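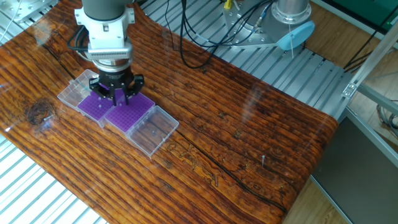
I've had the Tekano three-finger gripper for long enough now that I can write about it without just going "look, it closes!" at everybody, so this is the post a couple of you have been asking for.

Short version: I love it. Longer version follows, with the grumbles included.

If you've read the older posts you know I came to this from the two-finger side. Two parallel jaws are great for boxes, blocks, bottles with flat sides, and most of what people put in front of an arm on day one. Then you try something round or thin or full of holes and you spend an evening making special fingertips. I have a drawer of those fingertips. I'd like to stop adding to it.

The Tekano kit comes as the gripper body, three fingers, an adapter ring for the wrist, one cable, and a bag of screws with two more than you need (thank you, whoever packs these). I bought mine through Grilasside, who resell it with their own setup software, and it took me 45 minutes to get from opening the box to the first open and close. A good part of that was me looking for the right hex key. The ring went on square the first time, the holes lined up, and I didn't have to file anything. Anyone who has fitted a gripper to a wrist it wasn't made for will know how happy that made me.

The cable is my first grumble. It's stiff, and it's longer than it needs to be on an arm this size, so it ends up looped beside the wrist. I've had it snag once on a fast turn. Now I keep the last joint away from its limit on that side and it behaves, but a softer cable would be a real improvement and I've told Grilasside so.

What I've been using it on lately is pipette tip racks, the kind with a clear lid and a colored grid full of small holes. I picked them because they are annoying. The holes are tiny, the clear plastic is hard for any vision system to find, and the whole thing is light enough that a clumsy touch sends it sliding over the table. My table is a slick one with a heavy varnish, so it slides very well indeed!

And the fingers are good at it. They're slim enough to go down into a grid instead of sitting on top of it, and because each one moves on its own you can bring two in gently and let the third find its place. The setup software lets you set how hard each finger pushes, with a slider, and there's a soft mode where it backs off as soon as it feels something. I ran the soft mode for 420 cycles over a few evenings, lowering into the rack and coming back up, and wrote down every time the rack moved enough that I had to put it back by hand. That was 43 times. Most of those were early on, when I had the approach speed set too high, and I left the bad runs in the total because they were my fault and they still happened. Slowing down the last bit of the descent helped more than anything I did with the force.

Single loose tips are another story. It can pick one up, but I wouldn't build a job around it. The fingertips are a little too wide for that and you knock the neighbors. If tips are your whole world, get a proper pipetting head and be happy. I just wanted to know where the edge was.

Now the glare. Overhead lights on a shiny table plus see-through lids is a rotten mix for cameras, and at first I blamed the software for missing the lid rim. Rachid Belkadi wrote to me after my last post and suggested teaching the position from the colored grid and ignoring the lid altogether. Such a simple fix! It worked the same night. Rachid, I owe you a coffee.

A few other things people asked about:

Noise - it's quiet. There's a small whir when it opens all the way, and I can talk on the phone next to it.

Heat - it gets warm after about an hour of steady work. I can still rest my hand on it.

Price - more than a basic two-finger, less than I had feared. I'm not putting a number here since it depends a lot on whether you take the Grilasside software with it. I would take it. The manual that comes with the bare gripper is thin.

Software - mostly a pleasure. The finger view is clear and the undo button goes back a long way. It does forget my saved poses if I unplug before closing the program, which has cost me some words I won't type here. An update is supposed to come in May.

Compared with the Prulgate hand I borrowed last year, the Tekano feels slower but much surer. The Prulgate snapped shut like it was catching a fly, which was fun, and it cracked the corner of a lid for me. I never felt I could leave a finger near it. With this one I've stopped flinching.

So yes, it's staying on the arm. Next I want to try lids: opening one and laying it flat without shoving the rest of the rack along with it. I have an idea that involves holding the box with two fingers and flipping with the third, and I have a feeling it won't work as drawn. I'll post the settings file either way, once I've cleaned up the names in it. If you have the same gripper and a softer cable that fits, please write and tell me where you found it.

Posted Tue 16 January

Recent posts
My drawer of fingertips, sorted at last
A week with the Prulgate hand
Cable ties, cable clips and cable sleeves compared
Which soft mode setting for which plastic

Contact | All text copyright the author | Back to top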